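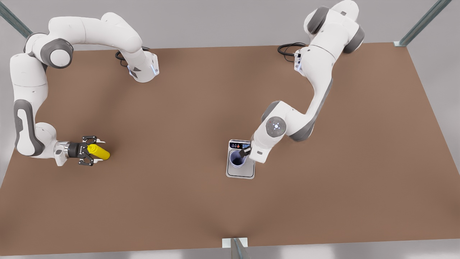
Sim cell, two-arm layout. Bottle in the right arm, left arm at the cup.

Ticket: Bench cell purchase, sizing and quote queries
Raised by: Meenakshi Upadhyay
Assigned: Emerson Rezende
Priority: High (quote runs out end of September)
Status: Part resolved

09.20 Meenakshi
Need a yes or no on the second arm before I sign anything. Grendham quote is for 2 arms, 2 two-finger grippers, table, posts. Golside quote is one arm plus a fixed clamp to hold the cup. Big gap in price. Can the drinks job be done with one? Sim render attached, that's the layout Grendham priced against.

09.45 Emerson
Looked at it. One arm and a clamp works on paper but only for one cup size. We change cups twice a year at least. Clamp is a custom part each time, Golside want 14 days for a new one. Would rather have the arm.

09.52 Meenakshi
OK but finance will ask. Can you put the clamp cost against it over the life of the thing, not just year one.

10.30 Emerson
Will do. Other problem, table size. All that bare top at the front, are we paying for it? Grendham have us on the large top. Asked Tarcísio if the small one would take both bases.

11.05 Tarcísio Damasceno
Tried the small top in sim. Bases fit along the back no trouble. Right arm then has its elbow hanging well out past the side when it swings round for the bottle. Would need a guard there so you lose the saving. Keep the large one. Also you want the front half free for a tray later, Rosângela has been asking since spring.

11.10 Tarcísio
Forgot. Cables. In the model they just lie on the table behind the bases. Fine for sim, not fine on the shop floor. There is no cable managment line in the quote at all, I checked both pages. Ask for it now or it'll come as an extra.

11.40 Meenakshi
Asked. Mattes at Grendham copied in.

13.15 Mattes Lindemann
Hello all. Cable tray and clips can be added, I will send a revised sheet today. Posts are included but please note the price is for posts only, anything you mount on them is yours. Dispenser is not included either.

13.22 Meenakshi
Wait, dispenser isn't in?? It's in the layout.

13.30 Mattes
It is in the layout so we could check reach. Supply was always customer side, see note on last page.

13.41 Emerson
He's right, it's there, small print. We have the old Plekine unit in stores, could use that to start. Somebody needs to measure it tho. If the panel at the back is taller than the one in the model, left arm has to come in over it and the wrist might catch.

14.20 Rosângela Trindade
Measured the Plekine. It's 45 mm taller at the back than the model. Sent drawing to Tarcísio.

15.05 Tarcísio
Swapped it in. Wrist touches the panel on the way down to the cup. Moved the unit 20 mm towards the front edge and it clears. No change to table or arms so no change to quote.

15.10 Meenakshi
Good. So where are we:
- two arms, staying
- large top, staying
- cable tray, waiting on revised sheet
- dispenser, use the Plekine, no spend
- spare gripper fingers, not asked yet, Emerson please

15.35 Emerson
Asked for fingers. Xolalpa do them cheaper than Grendham but need to check the warrenty lets us fit them. Leave open till Mattes replies.

16.10 Meenakshi
Revised sheet in, tray added, total still under the limit. Holding the order for the finger answer only. Leaving ticket open, chase Mattes first thing.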